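Scissors handover fault on the Clokel two-arm station: frequently asked questions

Maintained by Catalina Yáñez, Semik support. Last revised September 19, 2022.

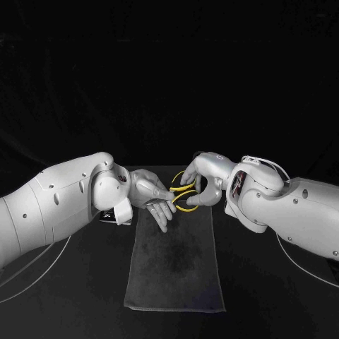 The fault covered on this page is an unplanned grip release during a two-handed exchange of a sharp tool. It was first reported in May by the Saavedra site and later reproduced on our own station at Zirndale. It is logged as fault 113.

What happens when the fault occurs?

The receiving hand reports a closed grip before its fingers have taken the load. The giving hand reads that report and opens. The tool drops, or swings on one finger and strikes the other hand.

What causes it?

Contact on the inside of a finger loop is read as a full grasp. The controller waits 200 ms after first contact and then treats the grip as confirmed. A finger resting against a loop satisfies that check without carrying any weight.

Does it affect tools without finger loops?

We have not reproduced it with screwdrivers or markers. Tweezers have not been tested.

How often does it happen?

In the Zirndale test run we logged nine releases in 900 exchanges. Saavedra saw a higher rate - their loop inserts were worn, and we do not consider the two figures comparable.

Has anyone been hurt?

No. At Saavedra a pair of scissors left the table and landed inside the guarded area. The gate was closed at the time.

Is there a fix?

Release 800 of the hand controller replaces the contact timer with a load check. The giving hand lowers its grip force in steps and stops if the receiving hand does not pick up the difference. Exchanges take longer with this release installed.

What should I do if I cannot update yet?

Disable automatic release in the exchange menu and confirm each handover from the pendant. Keep the gate closed. Do not reach in to steady the tool, even at reduced speed.

The tool is stuck between both hands. Can I cut power?

Not as a first step. The fingers lose holding force when power is removed and the tool will fall. Use Hold, lower both arms to the table, then open one hand at a time. If someone is at risk, press the emergency stop and accept the drop.

Do I need to inspect the hands after a drop?

Yes. Check the fingertips and the wrist cable for cuts, then run the finger calibration. Send the log to Semik support with the fault number in the subject line.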